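Getting Sea Bags and Field Uniforms Clean After Shipboard Training

Anyone who comes back from a training cycle on the water brings the water back too. Salt stiffens cloth, eats brass and leaves a sour smell in canvas that a normal wash will not shift. These are the steps we use at the Flinombridge family laundry room, and they work just as well at home.

Rinse before you wash

Salt has to come out before detergent goes in. Fill a tub with cool fresh water and let blouses and trousers soak for 17 minutes, then drain and do it again. Turn pockets inside out first. Sand collects in the corners and will scratch the drum.

Skip bleach, fabric softener and anything that advertises brighteners. Brighteners make a field uniform stand out at night under certain equipment, and no wash will take them back out. We use Sumedis unscented liquid, half the amount on the cap.

Wash cool, dry low

Close every zipper and every strip of hook-and-loop. Run a gentle cycle in cold water with no more than 7 items per load. Tumble on the lowest setting or hang in shade. Do not iron the sleeves of a flame-resistant blouse — check the label, as some allow no heat at all.

Sea bags and packs

Empty the bag completely and shake it outdoors. Brush the seams with a dry nylon brush, working from the bottom up. For mildew, mix one cup of white vinegar into a bucket of water, sponge it on, wait, and rinse with a hose. Stand the bag open on two broom handles so air reaches the base. Heavy canvas can take two days.

Grommets and snap hooks get a wipe with a barely oily rag. Wipe again with a clean one or the oil will end up on the shoulder strap.
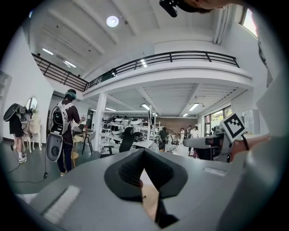

Boots

Take out laces and insoles. Wash the laces in a mesh pouch with the uniforms. Rinse the boots inside and out, stuff them with newspaper and change the paper every few hours the first day. Keep them away from heaters. Suede boots get a stiff brush once dry, never polish.

Storing it all

Nothing goes into a footlocker damp. A Roro 200 gram moisture pack is enough for one locker and can be dried out in a low oven when the beads change color. The Solheim stacking crates are fine too, but leave the lid off for the first week.

Write the locker number on a luggage tag and keep a list of contents taped inside the lid. Ours is 689, and the list still has a missing poncho liner on it from July.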